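Product Review: The Skorka Head Rig and Recording Kit

Reviewed by Joelle Jaber
7 February 2018

Several readers wrote in after the last issue to ask which head-worn recording kits are worth buying for teaching household tasks to a two-armed robot. We had been meaning to cover the Skorka for a while. Rarkar, the company that makes it, sent us a unit in its standard retail packaging, and we used it for 13 days before sending it back. Rarkar did not see this review before it ran.

The Skorka is sold as a kit. In the box are a padded headband, a small wide-angle camera that clips to the front of it, a recorder that goes on a belt or in a back pocket, two batteries, a charger, a cable and a printed guide. The price is $1,490. That includes a one-year license for Ramasamy, the desktop program used to sort, trim and label the recordings. After the first year the license has to be renewed, and we will come back to that.

The idea behind the kit is simple. A person wears the camera and does an ordinary job with both hands. The recordings go into Ramasamy, where each one is cut into short steps and given a plain label such as "pick up," "move" or "put down." The labeled steps can then be used as training material for a robot. No robot is needed to make the recordings, and for many small labs that is the main attraction. A robot arm is expensive to run and slow to drive by hand. A person can sort a bag of shopping in the time it takes to get an arm lined up over the first package.

Setup

The headband adjusts with a dial at the back. It fit everyone in our office, though one person with thick curly hair had trouble keeping it from creeping upward. The camera tilts on a stiff hinge. The guide tells you to hold your hands out at counter height and tilt the camera until they sit in the middle of the preview. This took a few tries. The preview is shown on the recorder, so you have to hold the recorder in one hand and adjust the hinge with the other, then hold out your hands and check again. A second person helps a lot.

Once set, the hinge stayed where we put it. We checked it at the start of every session and only had to correct it after someone dropped the headband on a chair.

The cable between the camera and the recorder is the weakest part of the design. It is too long for a short person and catches on drawer handles. We ended up taping the extra length to the back of the belt clip. Rarkar told us that a shorter cable is available on request at no charge, and we would suggest asking for it when you order.

In use

We picked kitchen and pantry jobs for the test, as these are what most of our readers are working on. The list included wiping counters, loading a dish rack, folding towels and unpacking groceries. Unpacking was the one we spent the most time on. Snack bags are a hard case for a gripper. They are light, they change shape when they are squeezed, and they are often wedged against other packages so that only a corner can be reached.

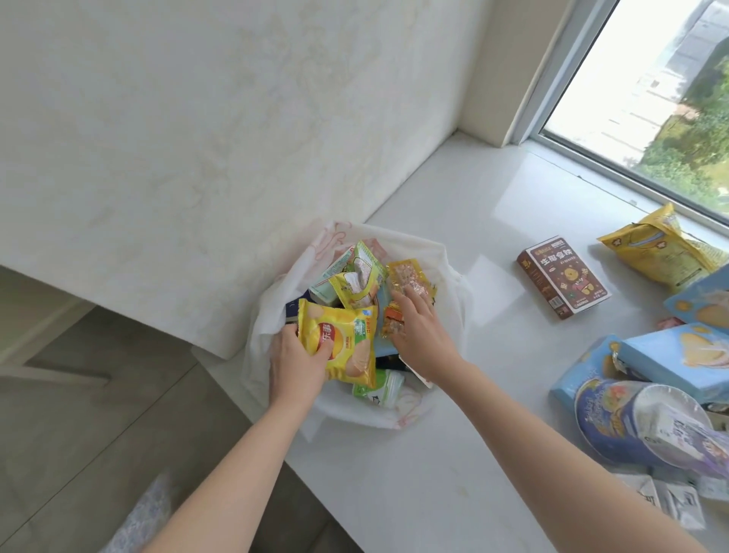
People handle this kind of job with very little thought, and the recordings from the Skorka catch a good deal of how they do it. One hand will hold or press while the other pulls. A package gets pushed aside to make room for the fingers. These small moves are easy to miss when you write out a task as a list of steps, and they matter when a robot has to repeat it. The lens is wide enough that both hands usually stay in view even when the person leans over the work.

Picture quality is good in daylight. Printed text on packages was usually sharp enough to read, which helps when you are labeling objects later. Near a bright window the camera adjusts its exposure quickly. In the evening, under a single ceiling light, we saw more blur when hands moved fast. The guide recommends turning on every light in the room, and we agree.

There are limits to what a head camera can see. When a hand goes deep into a bag or behind a box, the fingers are hidden, and there is nothing in the kit to fill in the gap. Rarkar offers a pair of wrist cameras as an add-on under the name Kositz. They plug into the same recorder and are kept in step with the head camera. We did not have them for this review. If your work involves bags, bins or deep drawers, it would be wise to ask for a trial set before deciding.

The batteries each ran for 90 minutes before the recorder gave its low-power beep. Swapping them takes a few seconds, but the recorder shuts down when the battery comes out, so you need to finish the recording first. It restarts without losing any settings.

Comfort was better than we expected. The headband leaves a mark on the forehead after a long session, and it gets warm. Most of us wanted a break after an hour. The recorder is light enough to forget on a belt. In a back pocket it is less pleasant, mainly when you sit down.

The software

Ramasamy runs on an ordinary desktop computer. Importing is done over a cable, and the program makes a copy and checks it before it offers to clear the recorder. We liked that. The main window shows the recording at the top and a strip of colored blocks below it, one block for each step. You drag the edges of a block to change where the step starts and stops.

The program tries to find the steps on its own by looking for moments when the hands slow down or change direction. On towel folding it did well, and we only moved a few edges. On the grocery work it made too many cuts. Someone feeling around for a grip pauses often, and the program marked most of those pauses as a new step. There is a slider to make it less sensitive, but it applies to the whole project, so you cannot set it for one kind of task and leave the others alone. We would like to see that changed.

Labels can be typed in or picked from a list. You can make your own list and share it with other people on the same project — a useful feature if several people are labeling and you want them all to use the same words. Text can be entered in any language we tried.

Export is to standard video files with a plain text file of labels and times. We had no trouble reading these with our own tools. Hand positions can also be exported, but they are estimates taken from the video, and they drift when a hand is partly covered. Treat them as a starting point and check them before you train anything on them.

Privacy

A head camera records whatever the wearer looks at. In a home that can mean mail on the table, family photos or someone walking into the room. The recorder has a pause button on the top edge that can be found by touch, and a small light on the camera shows when it is recording. Ramasamy can blur faces on import. It caught the faces in our recordings, with one miss in a mirror. It does not blur papers or computer screens, so those have to be put away beforehand or cut out afterward.

Cost after the first year

Renewing the Ramasamy license is optional. Without it you can still open old projects and export them, but you cannot import new recordings. The recorder saves to its own file type, so in practice anyone who plans to keep recording will need to renew. Rarkar does not list the renewal price on its order page and quotes it by the number of users. Get the quote in writing before you buy the kit.

Who should buy it

For a small lab or a class that needs recordings of everyday hand work and does not want to build its own rig, we think the Skorka is worth the price. The camera is good, the headband is sturdy and the export files are clean. A group that already has a camera and someone who can write labeling tools will save money by doing it themselves.

Readers working mostly with bags and bins should wait until we have tried the Kositz set. We have asked Rarkar for a loan and will report on it in a later issue. If you already use the wrist cameras, please write and let us know how they hold up, especially the straps and the connectors.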